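The Clusard Padded Laptop Sleeve in Mottled Gray

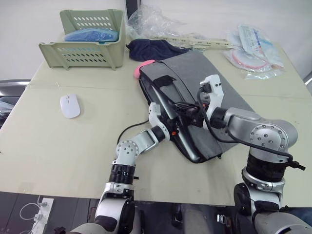
A soft place for your laptop to land

Most of us carry a laptop around far more than we ever meant to. It goes from the kitchen counter to the couch, from the couch to the car, and then into a tote bag with a set of keys, half a granola bar and whatever else was in there from last week. The Clusard sleeve from Wetow was made for exactly that kind of life. It's a simple padded bag with a zipper, it slips inside the bag you already own, and it takes the worry out of setting your computer down a little harder than you meant to.

We've been selling the Clusard for a good while now, and it's the one we keep going back to ourselves. Hala Mahasneh, who drew the first pattern, wanted something that felt more like a favorite sweatshirt than a piece of office gear, and I think she got there. The mottled gray fabric has a quiet, heathered look that goes with just about everything, and the black zipper edging gives it a nice clean outline so it doesn't look shapeless when it's lying on a desk. It also hides the everyday smudges pretty well, and if you drink coffee anywhere near your computer you'll know why I bring that up!

The padding

The filling is our own Mostex foam, 5 millimeters thick on both sides and along the bottom seam, where a sleeve takes most of its bumps. It's firm enough to keep its shape when the sleeve is empty and soft enough that the whole thing still slides easily into a backpack. Please do remember that it's a sleeve and not a hard case. It will look after your laptop through ordinary knocks, scuffs and the odd slide off the arm of a chair, but it isn't meant for checked luggage or for anything heavy being stacked on top.

The zipper, the strap and the loop

The zipper opens wide, so you can lay the sleeve flat on the table and slide the computer in without fighting the corners. There's a soft lining behind the teeth to keep them away from your laptop's finish.

Across the outside runs a black strap, and customers have found all kinds of uses for it. Some people tuck a thin notebook under it, some tuck a folded charging cable there on the way to a meeting, and Shadi Sayegh in our order room keeps his gloves under his all winter long. It's snug, so thin things stay put best.

And then there's the pink loop at the corner. It started out as a bit of leftover webbing on a sample, and everybody liked it so much that it stayed. It's a cheerful little thing to grab when you're fishing the sleeve out of a dark bag, and you can clip a key ring or a name tag to it if there's more than one gray sleeve in your house (in mine there are three, and they wander).

Will my laptop fit?

The Clusard fits most laptops up to 14 inches across the screen. If yours is one of the chunkier models, measure the depth as well, with the lid closed, and write to us if you're not sure. We'd much rather answer a quick question than have you send something back. Chargers with large bricks are better off in a separate pouch. Our Jaber cord pouch comes in the same gray and is sold on its own page.

Details

Outside: mottled gray woven polyester
Trim: black zipper edging, black strap, pink loop
Padding: Mostex foam, 5 mm
Lining: brushed polyester, light gray
Weight: 396 grams
Item name for orders: Clusard Gray

Looking after it

Empty the sleeve completely and brush out any crumbs, paying attention to the corners. Most marks will come off with a damp cloth and a drop of dish soap. For a bigger wash, use cool water in the sink, press the water out gently without wringing, and lay it open on a towel. Give it a full day or longer, and make sure the padding is dry all the way through before your computer goes back in. Please keep it out of the dryer, as the heat can make the foam pucker.

Ordering

Single sleeves go out within 3 working days. Schools and offices are welcome to order in larger numbers, and we've made runs as large as 1,000 with a name stitched beside the zipper. Stitched orders take longer, so if you need them for the start of the school year, try to get in touch by June. You can return an unused sleeve for an exchange or a refund, and there's no need to tell us why, though we do love hearing what size you ended up needing.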